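Search the forum
Advanced search

Home and Shared Shop Builds > Two-arm bench for bags and soft goods

Posted by valdis_l, May 2024

I've been putting together a two-arm setup at the shared shop for the last few months and I'm at the point where I could use other opinions. Both arms hang off one black bar across the front of a metal table and reach forward over the work. The job I want out of it is dull: take a canvas bag, open it, put a few things in it from a small shelf, close it. I'm running both arms by hand with a pair of leader arms for now and recording as I go. I have 72 runs saved. Most of them are bad.

The trouble is cloth. A bottle stays where you put it. A bag folds under the grippers, and then the second arm has nothing to get hold of. Also the cables. I moved them outside the long links and clipped them down, and I'm still not happy with the slack near the wrists.

Questions:
1. Is one bar for both arms a mistake?
2. Do people pad their gripper tips for fabric, and with what?
3. How much loop do you leave at the elbow?

savvas_v wrote:

One bar is fine if the bar is stiff. Mine wasn't. When the left arm stopped hard, the right one shook, and I chased that for weeks thinking it was a tuning problem. Push down on the middle of yours with your thumb while an arm is holding still. If the other gripper moves, you have your answer.

For the tips I use strips cut from a bicycle inner tube. Cheap and easy to replace.

khadija_k wrote:

I don't agree on the inner tube. It grabs canvas well but it doesn't let go, and half of handling a bag is letting go. I went to thin silicone sheet from Prirevix and it releases better. It does wear out. I change it every 400 grips or when it starts to look shiny.

On the cables, leave more than you think at the elbow and less at the wrist. Long loops at the wrist end up in the work.

savvas_v wrote:

Silicone sheet costs real money if you're changing it that often. I've had the same tube on since last June.

khadija_k wrote:

And how many bags have you done with it?

savvas_v wrote:

Mostly towels. Fair point.

baoshan_j wrote:

I'd look at the order of the moves before buying anything. If both arms come in from the front at the same height, they meet in the middle and neither has room to open. Try one arm holding the near edge flat and staying put. Let the other do the work. It looks slow but I went from 40 good runs to 174 in the same number of evenings.

Also, which straps does your bag have? Loose straps are trouble. I taped mine down for the first set and took the tape off later.

valdis_l wrote:

Thanks, all. Did the thumb test and the bar does move, a little. I'm going to add a bracket in the center and see if that takes care of it.

Black straps, and I haven't taped them - I'd like it to learn them loose, but I may give in. I ordered a small piece of the silicone. I'll try the inner tube on one arm and silicone on the other, so you two can stop.

Baoshan, I think you're right about the meeting in the middle. My grippers come in very close together over the bag, and you can tell there isn't much room left between them.

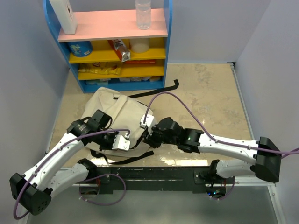
Khadija thinks the bracket should wait until the new tips are on, so that only one thing changes at a time.

savvas_v wrote:

I'd do the bracket first. No sense comparing tips on a bar that moves.

valdis_l wrote:

Bracket first, then. It's already cut. I'll post numbers when I have another set of runs.

Comments (3)

Tomás: Do you have a drawing of the leader arms? I'm starting on a single-arm version and would like to use the same joints if I can.

linus_fan: Check the screws on the bar after every session. Mine worked loose twice before I put thread locker on them.

Guest: Has anyone tried this with a nylon bag? Canvas at least holds a crease.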